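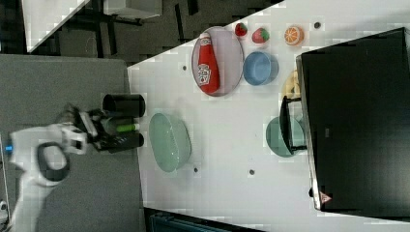 What do people do with the odds and ends left on a table once a meal is over? In most of the homes we visited they gather them onto whatever dish is nearest, and sort them out properly at the kitchen bench a good while later.

4.2 Gathering before sorting

We came to this part of the Clindthorpe study expecting that people would clear by kind, food with food and crockery with crockery, much as the older household manuals advise. The diaries told a rather different story, and we were delighted by how much care our households took in writing them (one ran to several pages on the subject of sauce bottles alone). Across 184 diary entries, the word that came up again and again was "handy". A plate was handy, so the sauce went on it. A bowl was handy, so the fruit went in.

Figure 3. Items on a white table: a pale green oval basin, an oval plate with a ketchup bottle lying along it, two toy strawberries and an orange slice.

The layout in Figure 3 has a good deal in common with what the diaries describe, with the bottle laid lengthwise on a plate and the basin still empty. We used play food for the fruit in the table tasks, as we had done in the earlier Gradano sessions, so that colour and shape would stay the same from one visit to the next. Of the 19 adults who took part, 15 reached for the basin first when asked to tidy the strawberries, and several remarked, quite cheerfully, that a bowl with nothing in it was asking to be filled.

The bottle was another matter altogether. Some people stood it up before doing anything else, while others were happy to carry plate and bottle off together as though the plate were a tray. We had left trays out of the Fluvcombe coding scheme, and had to go back and add "dish used as tray" as a category of its own, which we discuss in section 4.3.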